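Serving tray

A serving tray is a shallow, portable surface with a raised rim, used to carry food and dishes from the place where they are kept to the place where somebody wants them. It differs from a plate in that one does not usually eat off it, and from a table in that it has no legs, although manufacturers have never been strict about the second point.

Form and materials

Most household trays are rectangular, with sides high enough to stop a rolling orange. Plastic, wood, and metal are the common materials. Dark green, black, and red are popular for lacquered trays and for the many plastic ones that would like to be taken for lacquer. Decoration tends to go on the floor of the tray, in gold if possible, where it is covered up as soon as the tray is used.

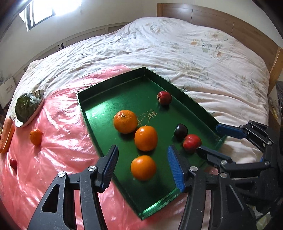

What is the rim of a tray for?
The rim keeps the load from sliding off when the tray tilts, and it stiffens the base so that it bends less under weight.

Use on beds

The bed is the least suitable surface in the house for a tray and among the most popular. A mattress gives way under the heavier end, and a duvet folds itself into slopes. Round fruit responds by gathering at the low side. Household manuals recommend smoothing the bedding first, advice that is widely printed.

A plastic sheet may be spread over the bedding to catch juice and crumbs. It wipes clean easily and wrinkles just as easily, and smooth fruit will travel across it with little encouragement. Plums and small apples are the usual offenders.

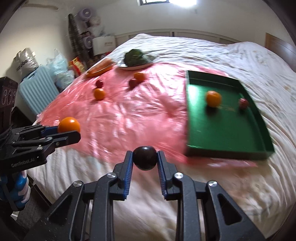 Vegetables are better behaved. A carrot rolls in a curve and soon stops, and broccoli stays where it is put. Leafy greens need a plate of their own, mainly to keep grit and water away from everything else.

Arranging fruit

Heavy pieces go near the center and soft ones where nothing can lean on them. Tomatoes and plums bruise under oranges, a fact usually established from below. Apples give off ethylene and hurry their neighbors along, so a mixed tray is best treated as a short-term arrangement.
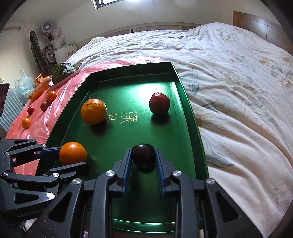
Care

Plastic trays are washed in warm water with mild soap. Abrasive pads dull a glossy finish and eventually remove the gold lettering. Trays are stored upright in the gap beside the refrigerator, where they remain until guests are expected.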